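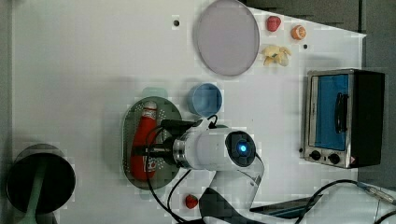

Give Middle Schoolers Back Their Long Recess

By Beryl Pickering

When the Pilkington school board trimmed midday recess to 7 minutes in January, the reason given was instructional time. Seventh graders are behind in math, and the minutes had to come from somewhere. I taught seventh grade math for most of my career, and I think the board took them from the wrong place.

Seven minutes is barely a recess. By the time 100 kids have found their coats and gone down one stairwell, the first bell is ringing. Many of them no longer bother. They sit in the hallway and wait.

The board says physical education covers the same need. I disagree. In gym class an adult picks the activity, splits the teams and blows the whistle. At recess, a 12-year-old has to find someone to walk with, settle an argument over a ball, or decide to be alone for a while. Those are skills, and kids this age are short on practice.

Korkia Middle School, one district over, kept its 30 minutes. Lindiwe Khumalo teaches science there and told me her class after recess is the easiest of her day. One teacher's experience does not prove anything, but it matches mine. The hour after a long indoor stretch was always where I lost them, and whatever I taught then I usually taught again the next morning.

There are real costs. Someone has to supervise, and teachers should not be asked to give up lunch to do it. The district could pay aides for the extra time. It found money for new hallway monitors last year, so I don't accept that the budget is closed.

Some 400 parents have signed the petition asking for the old schedule. The board should put it on the agenda before classes start and vote on it in public.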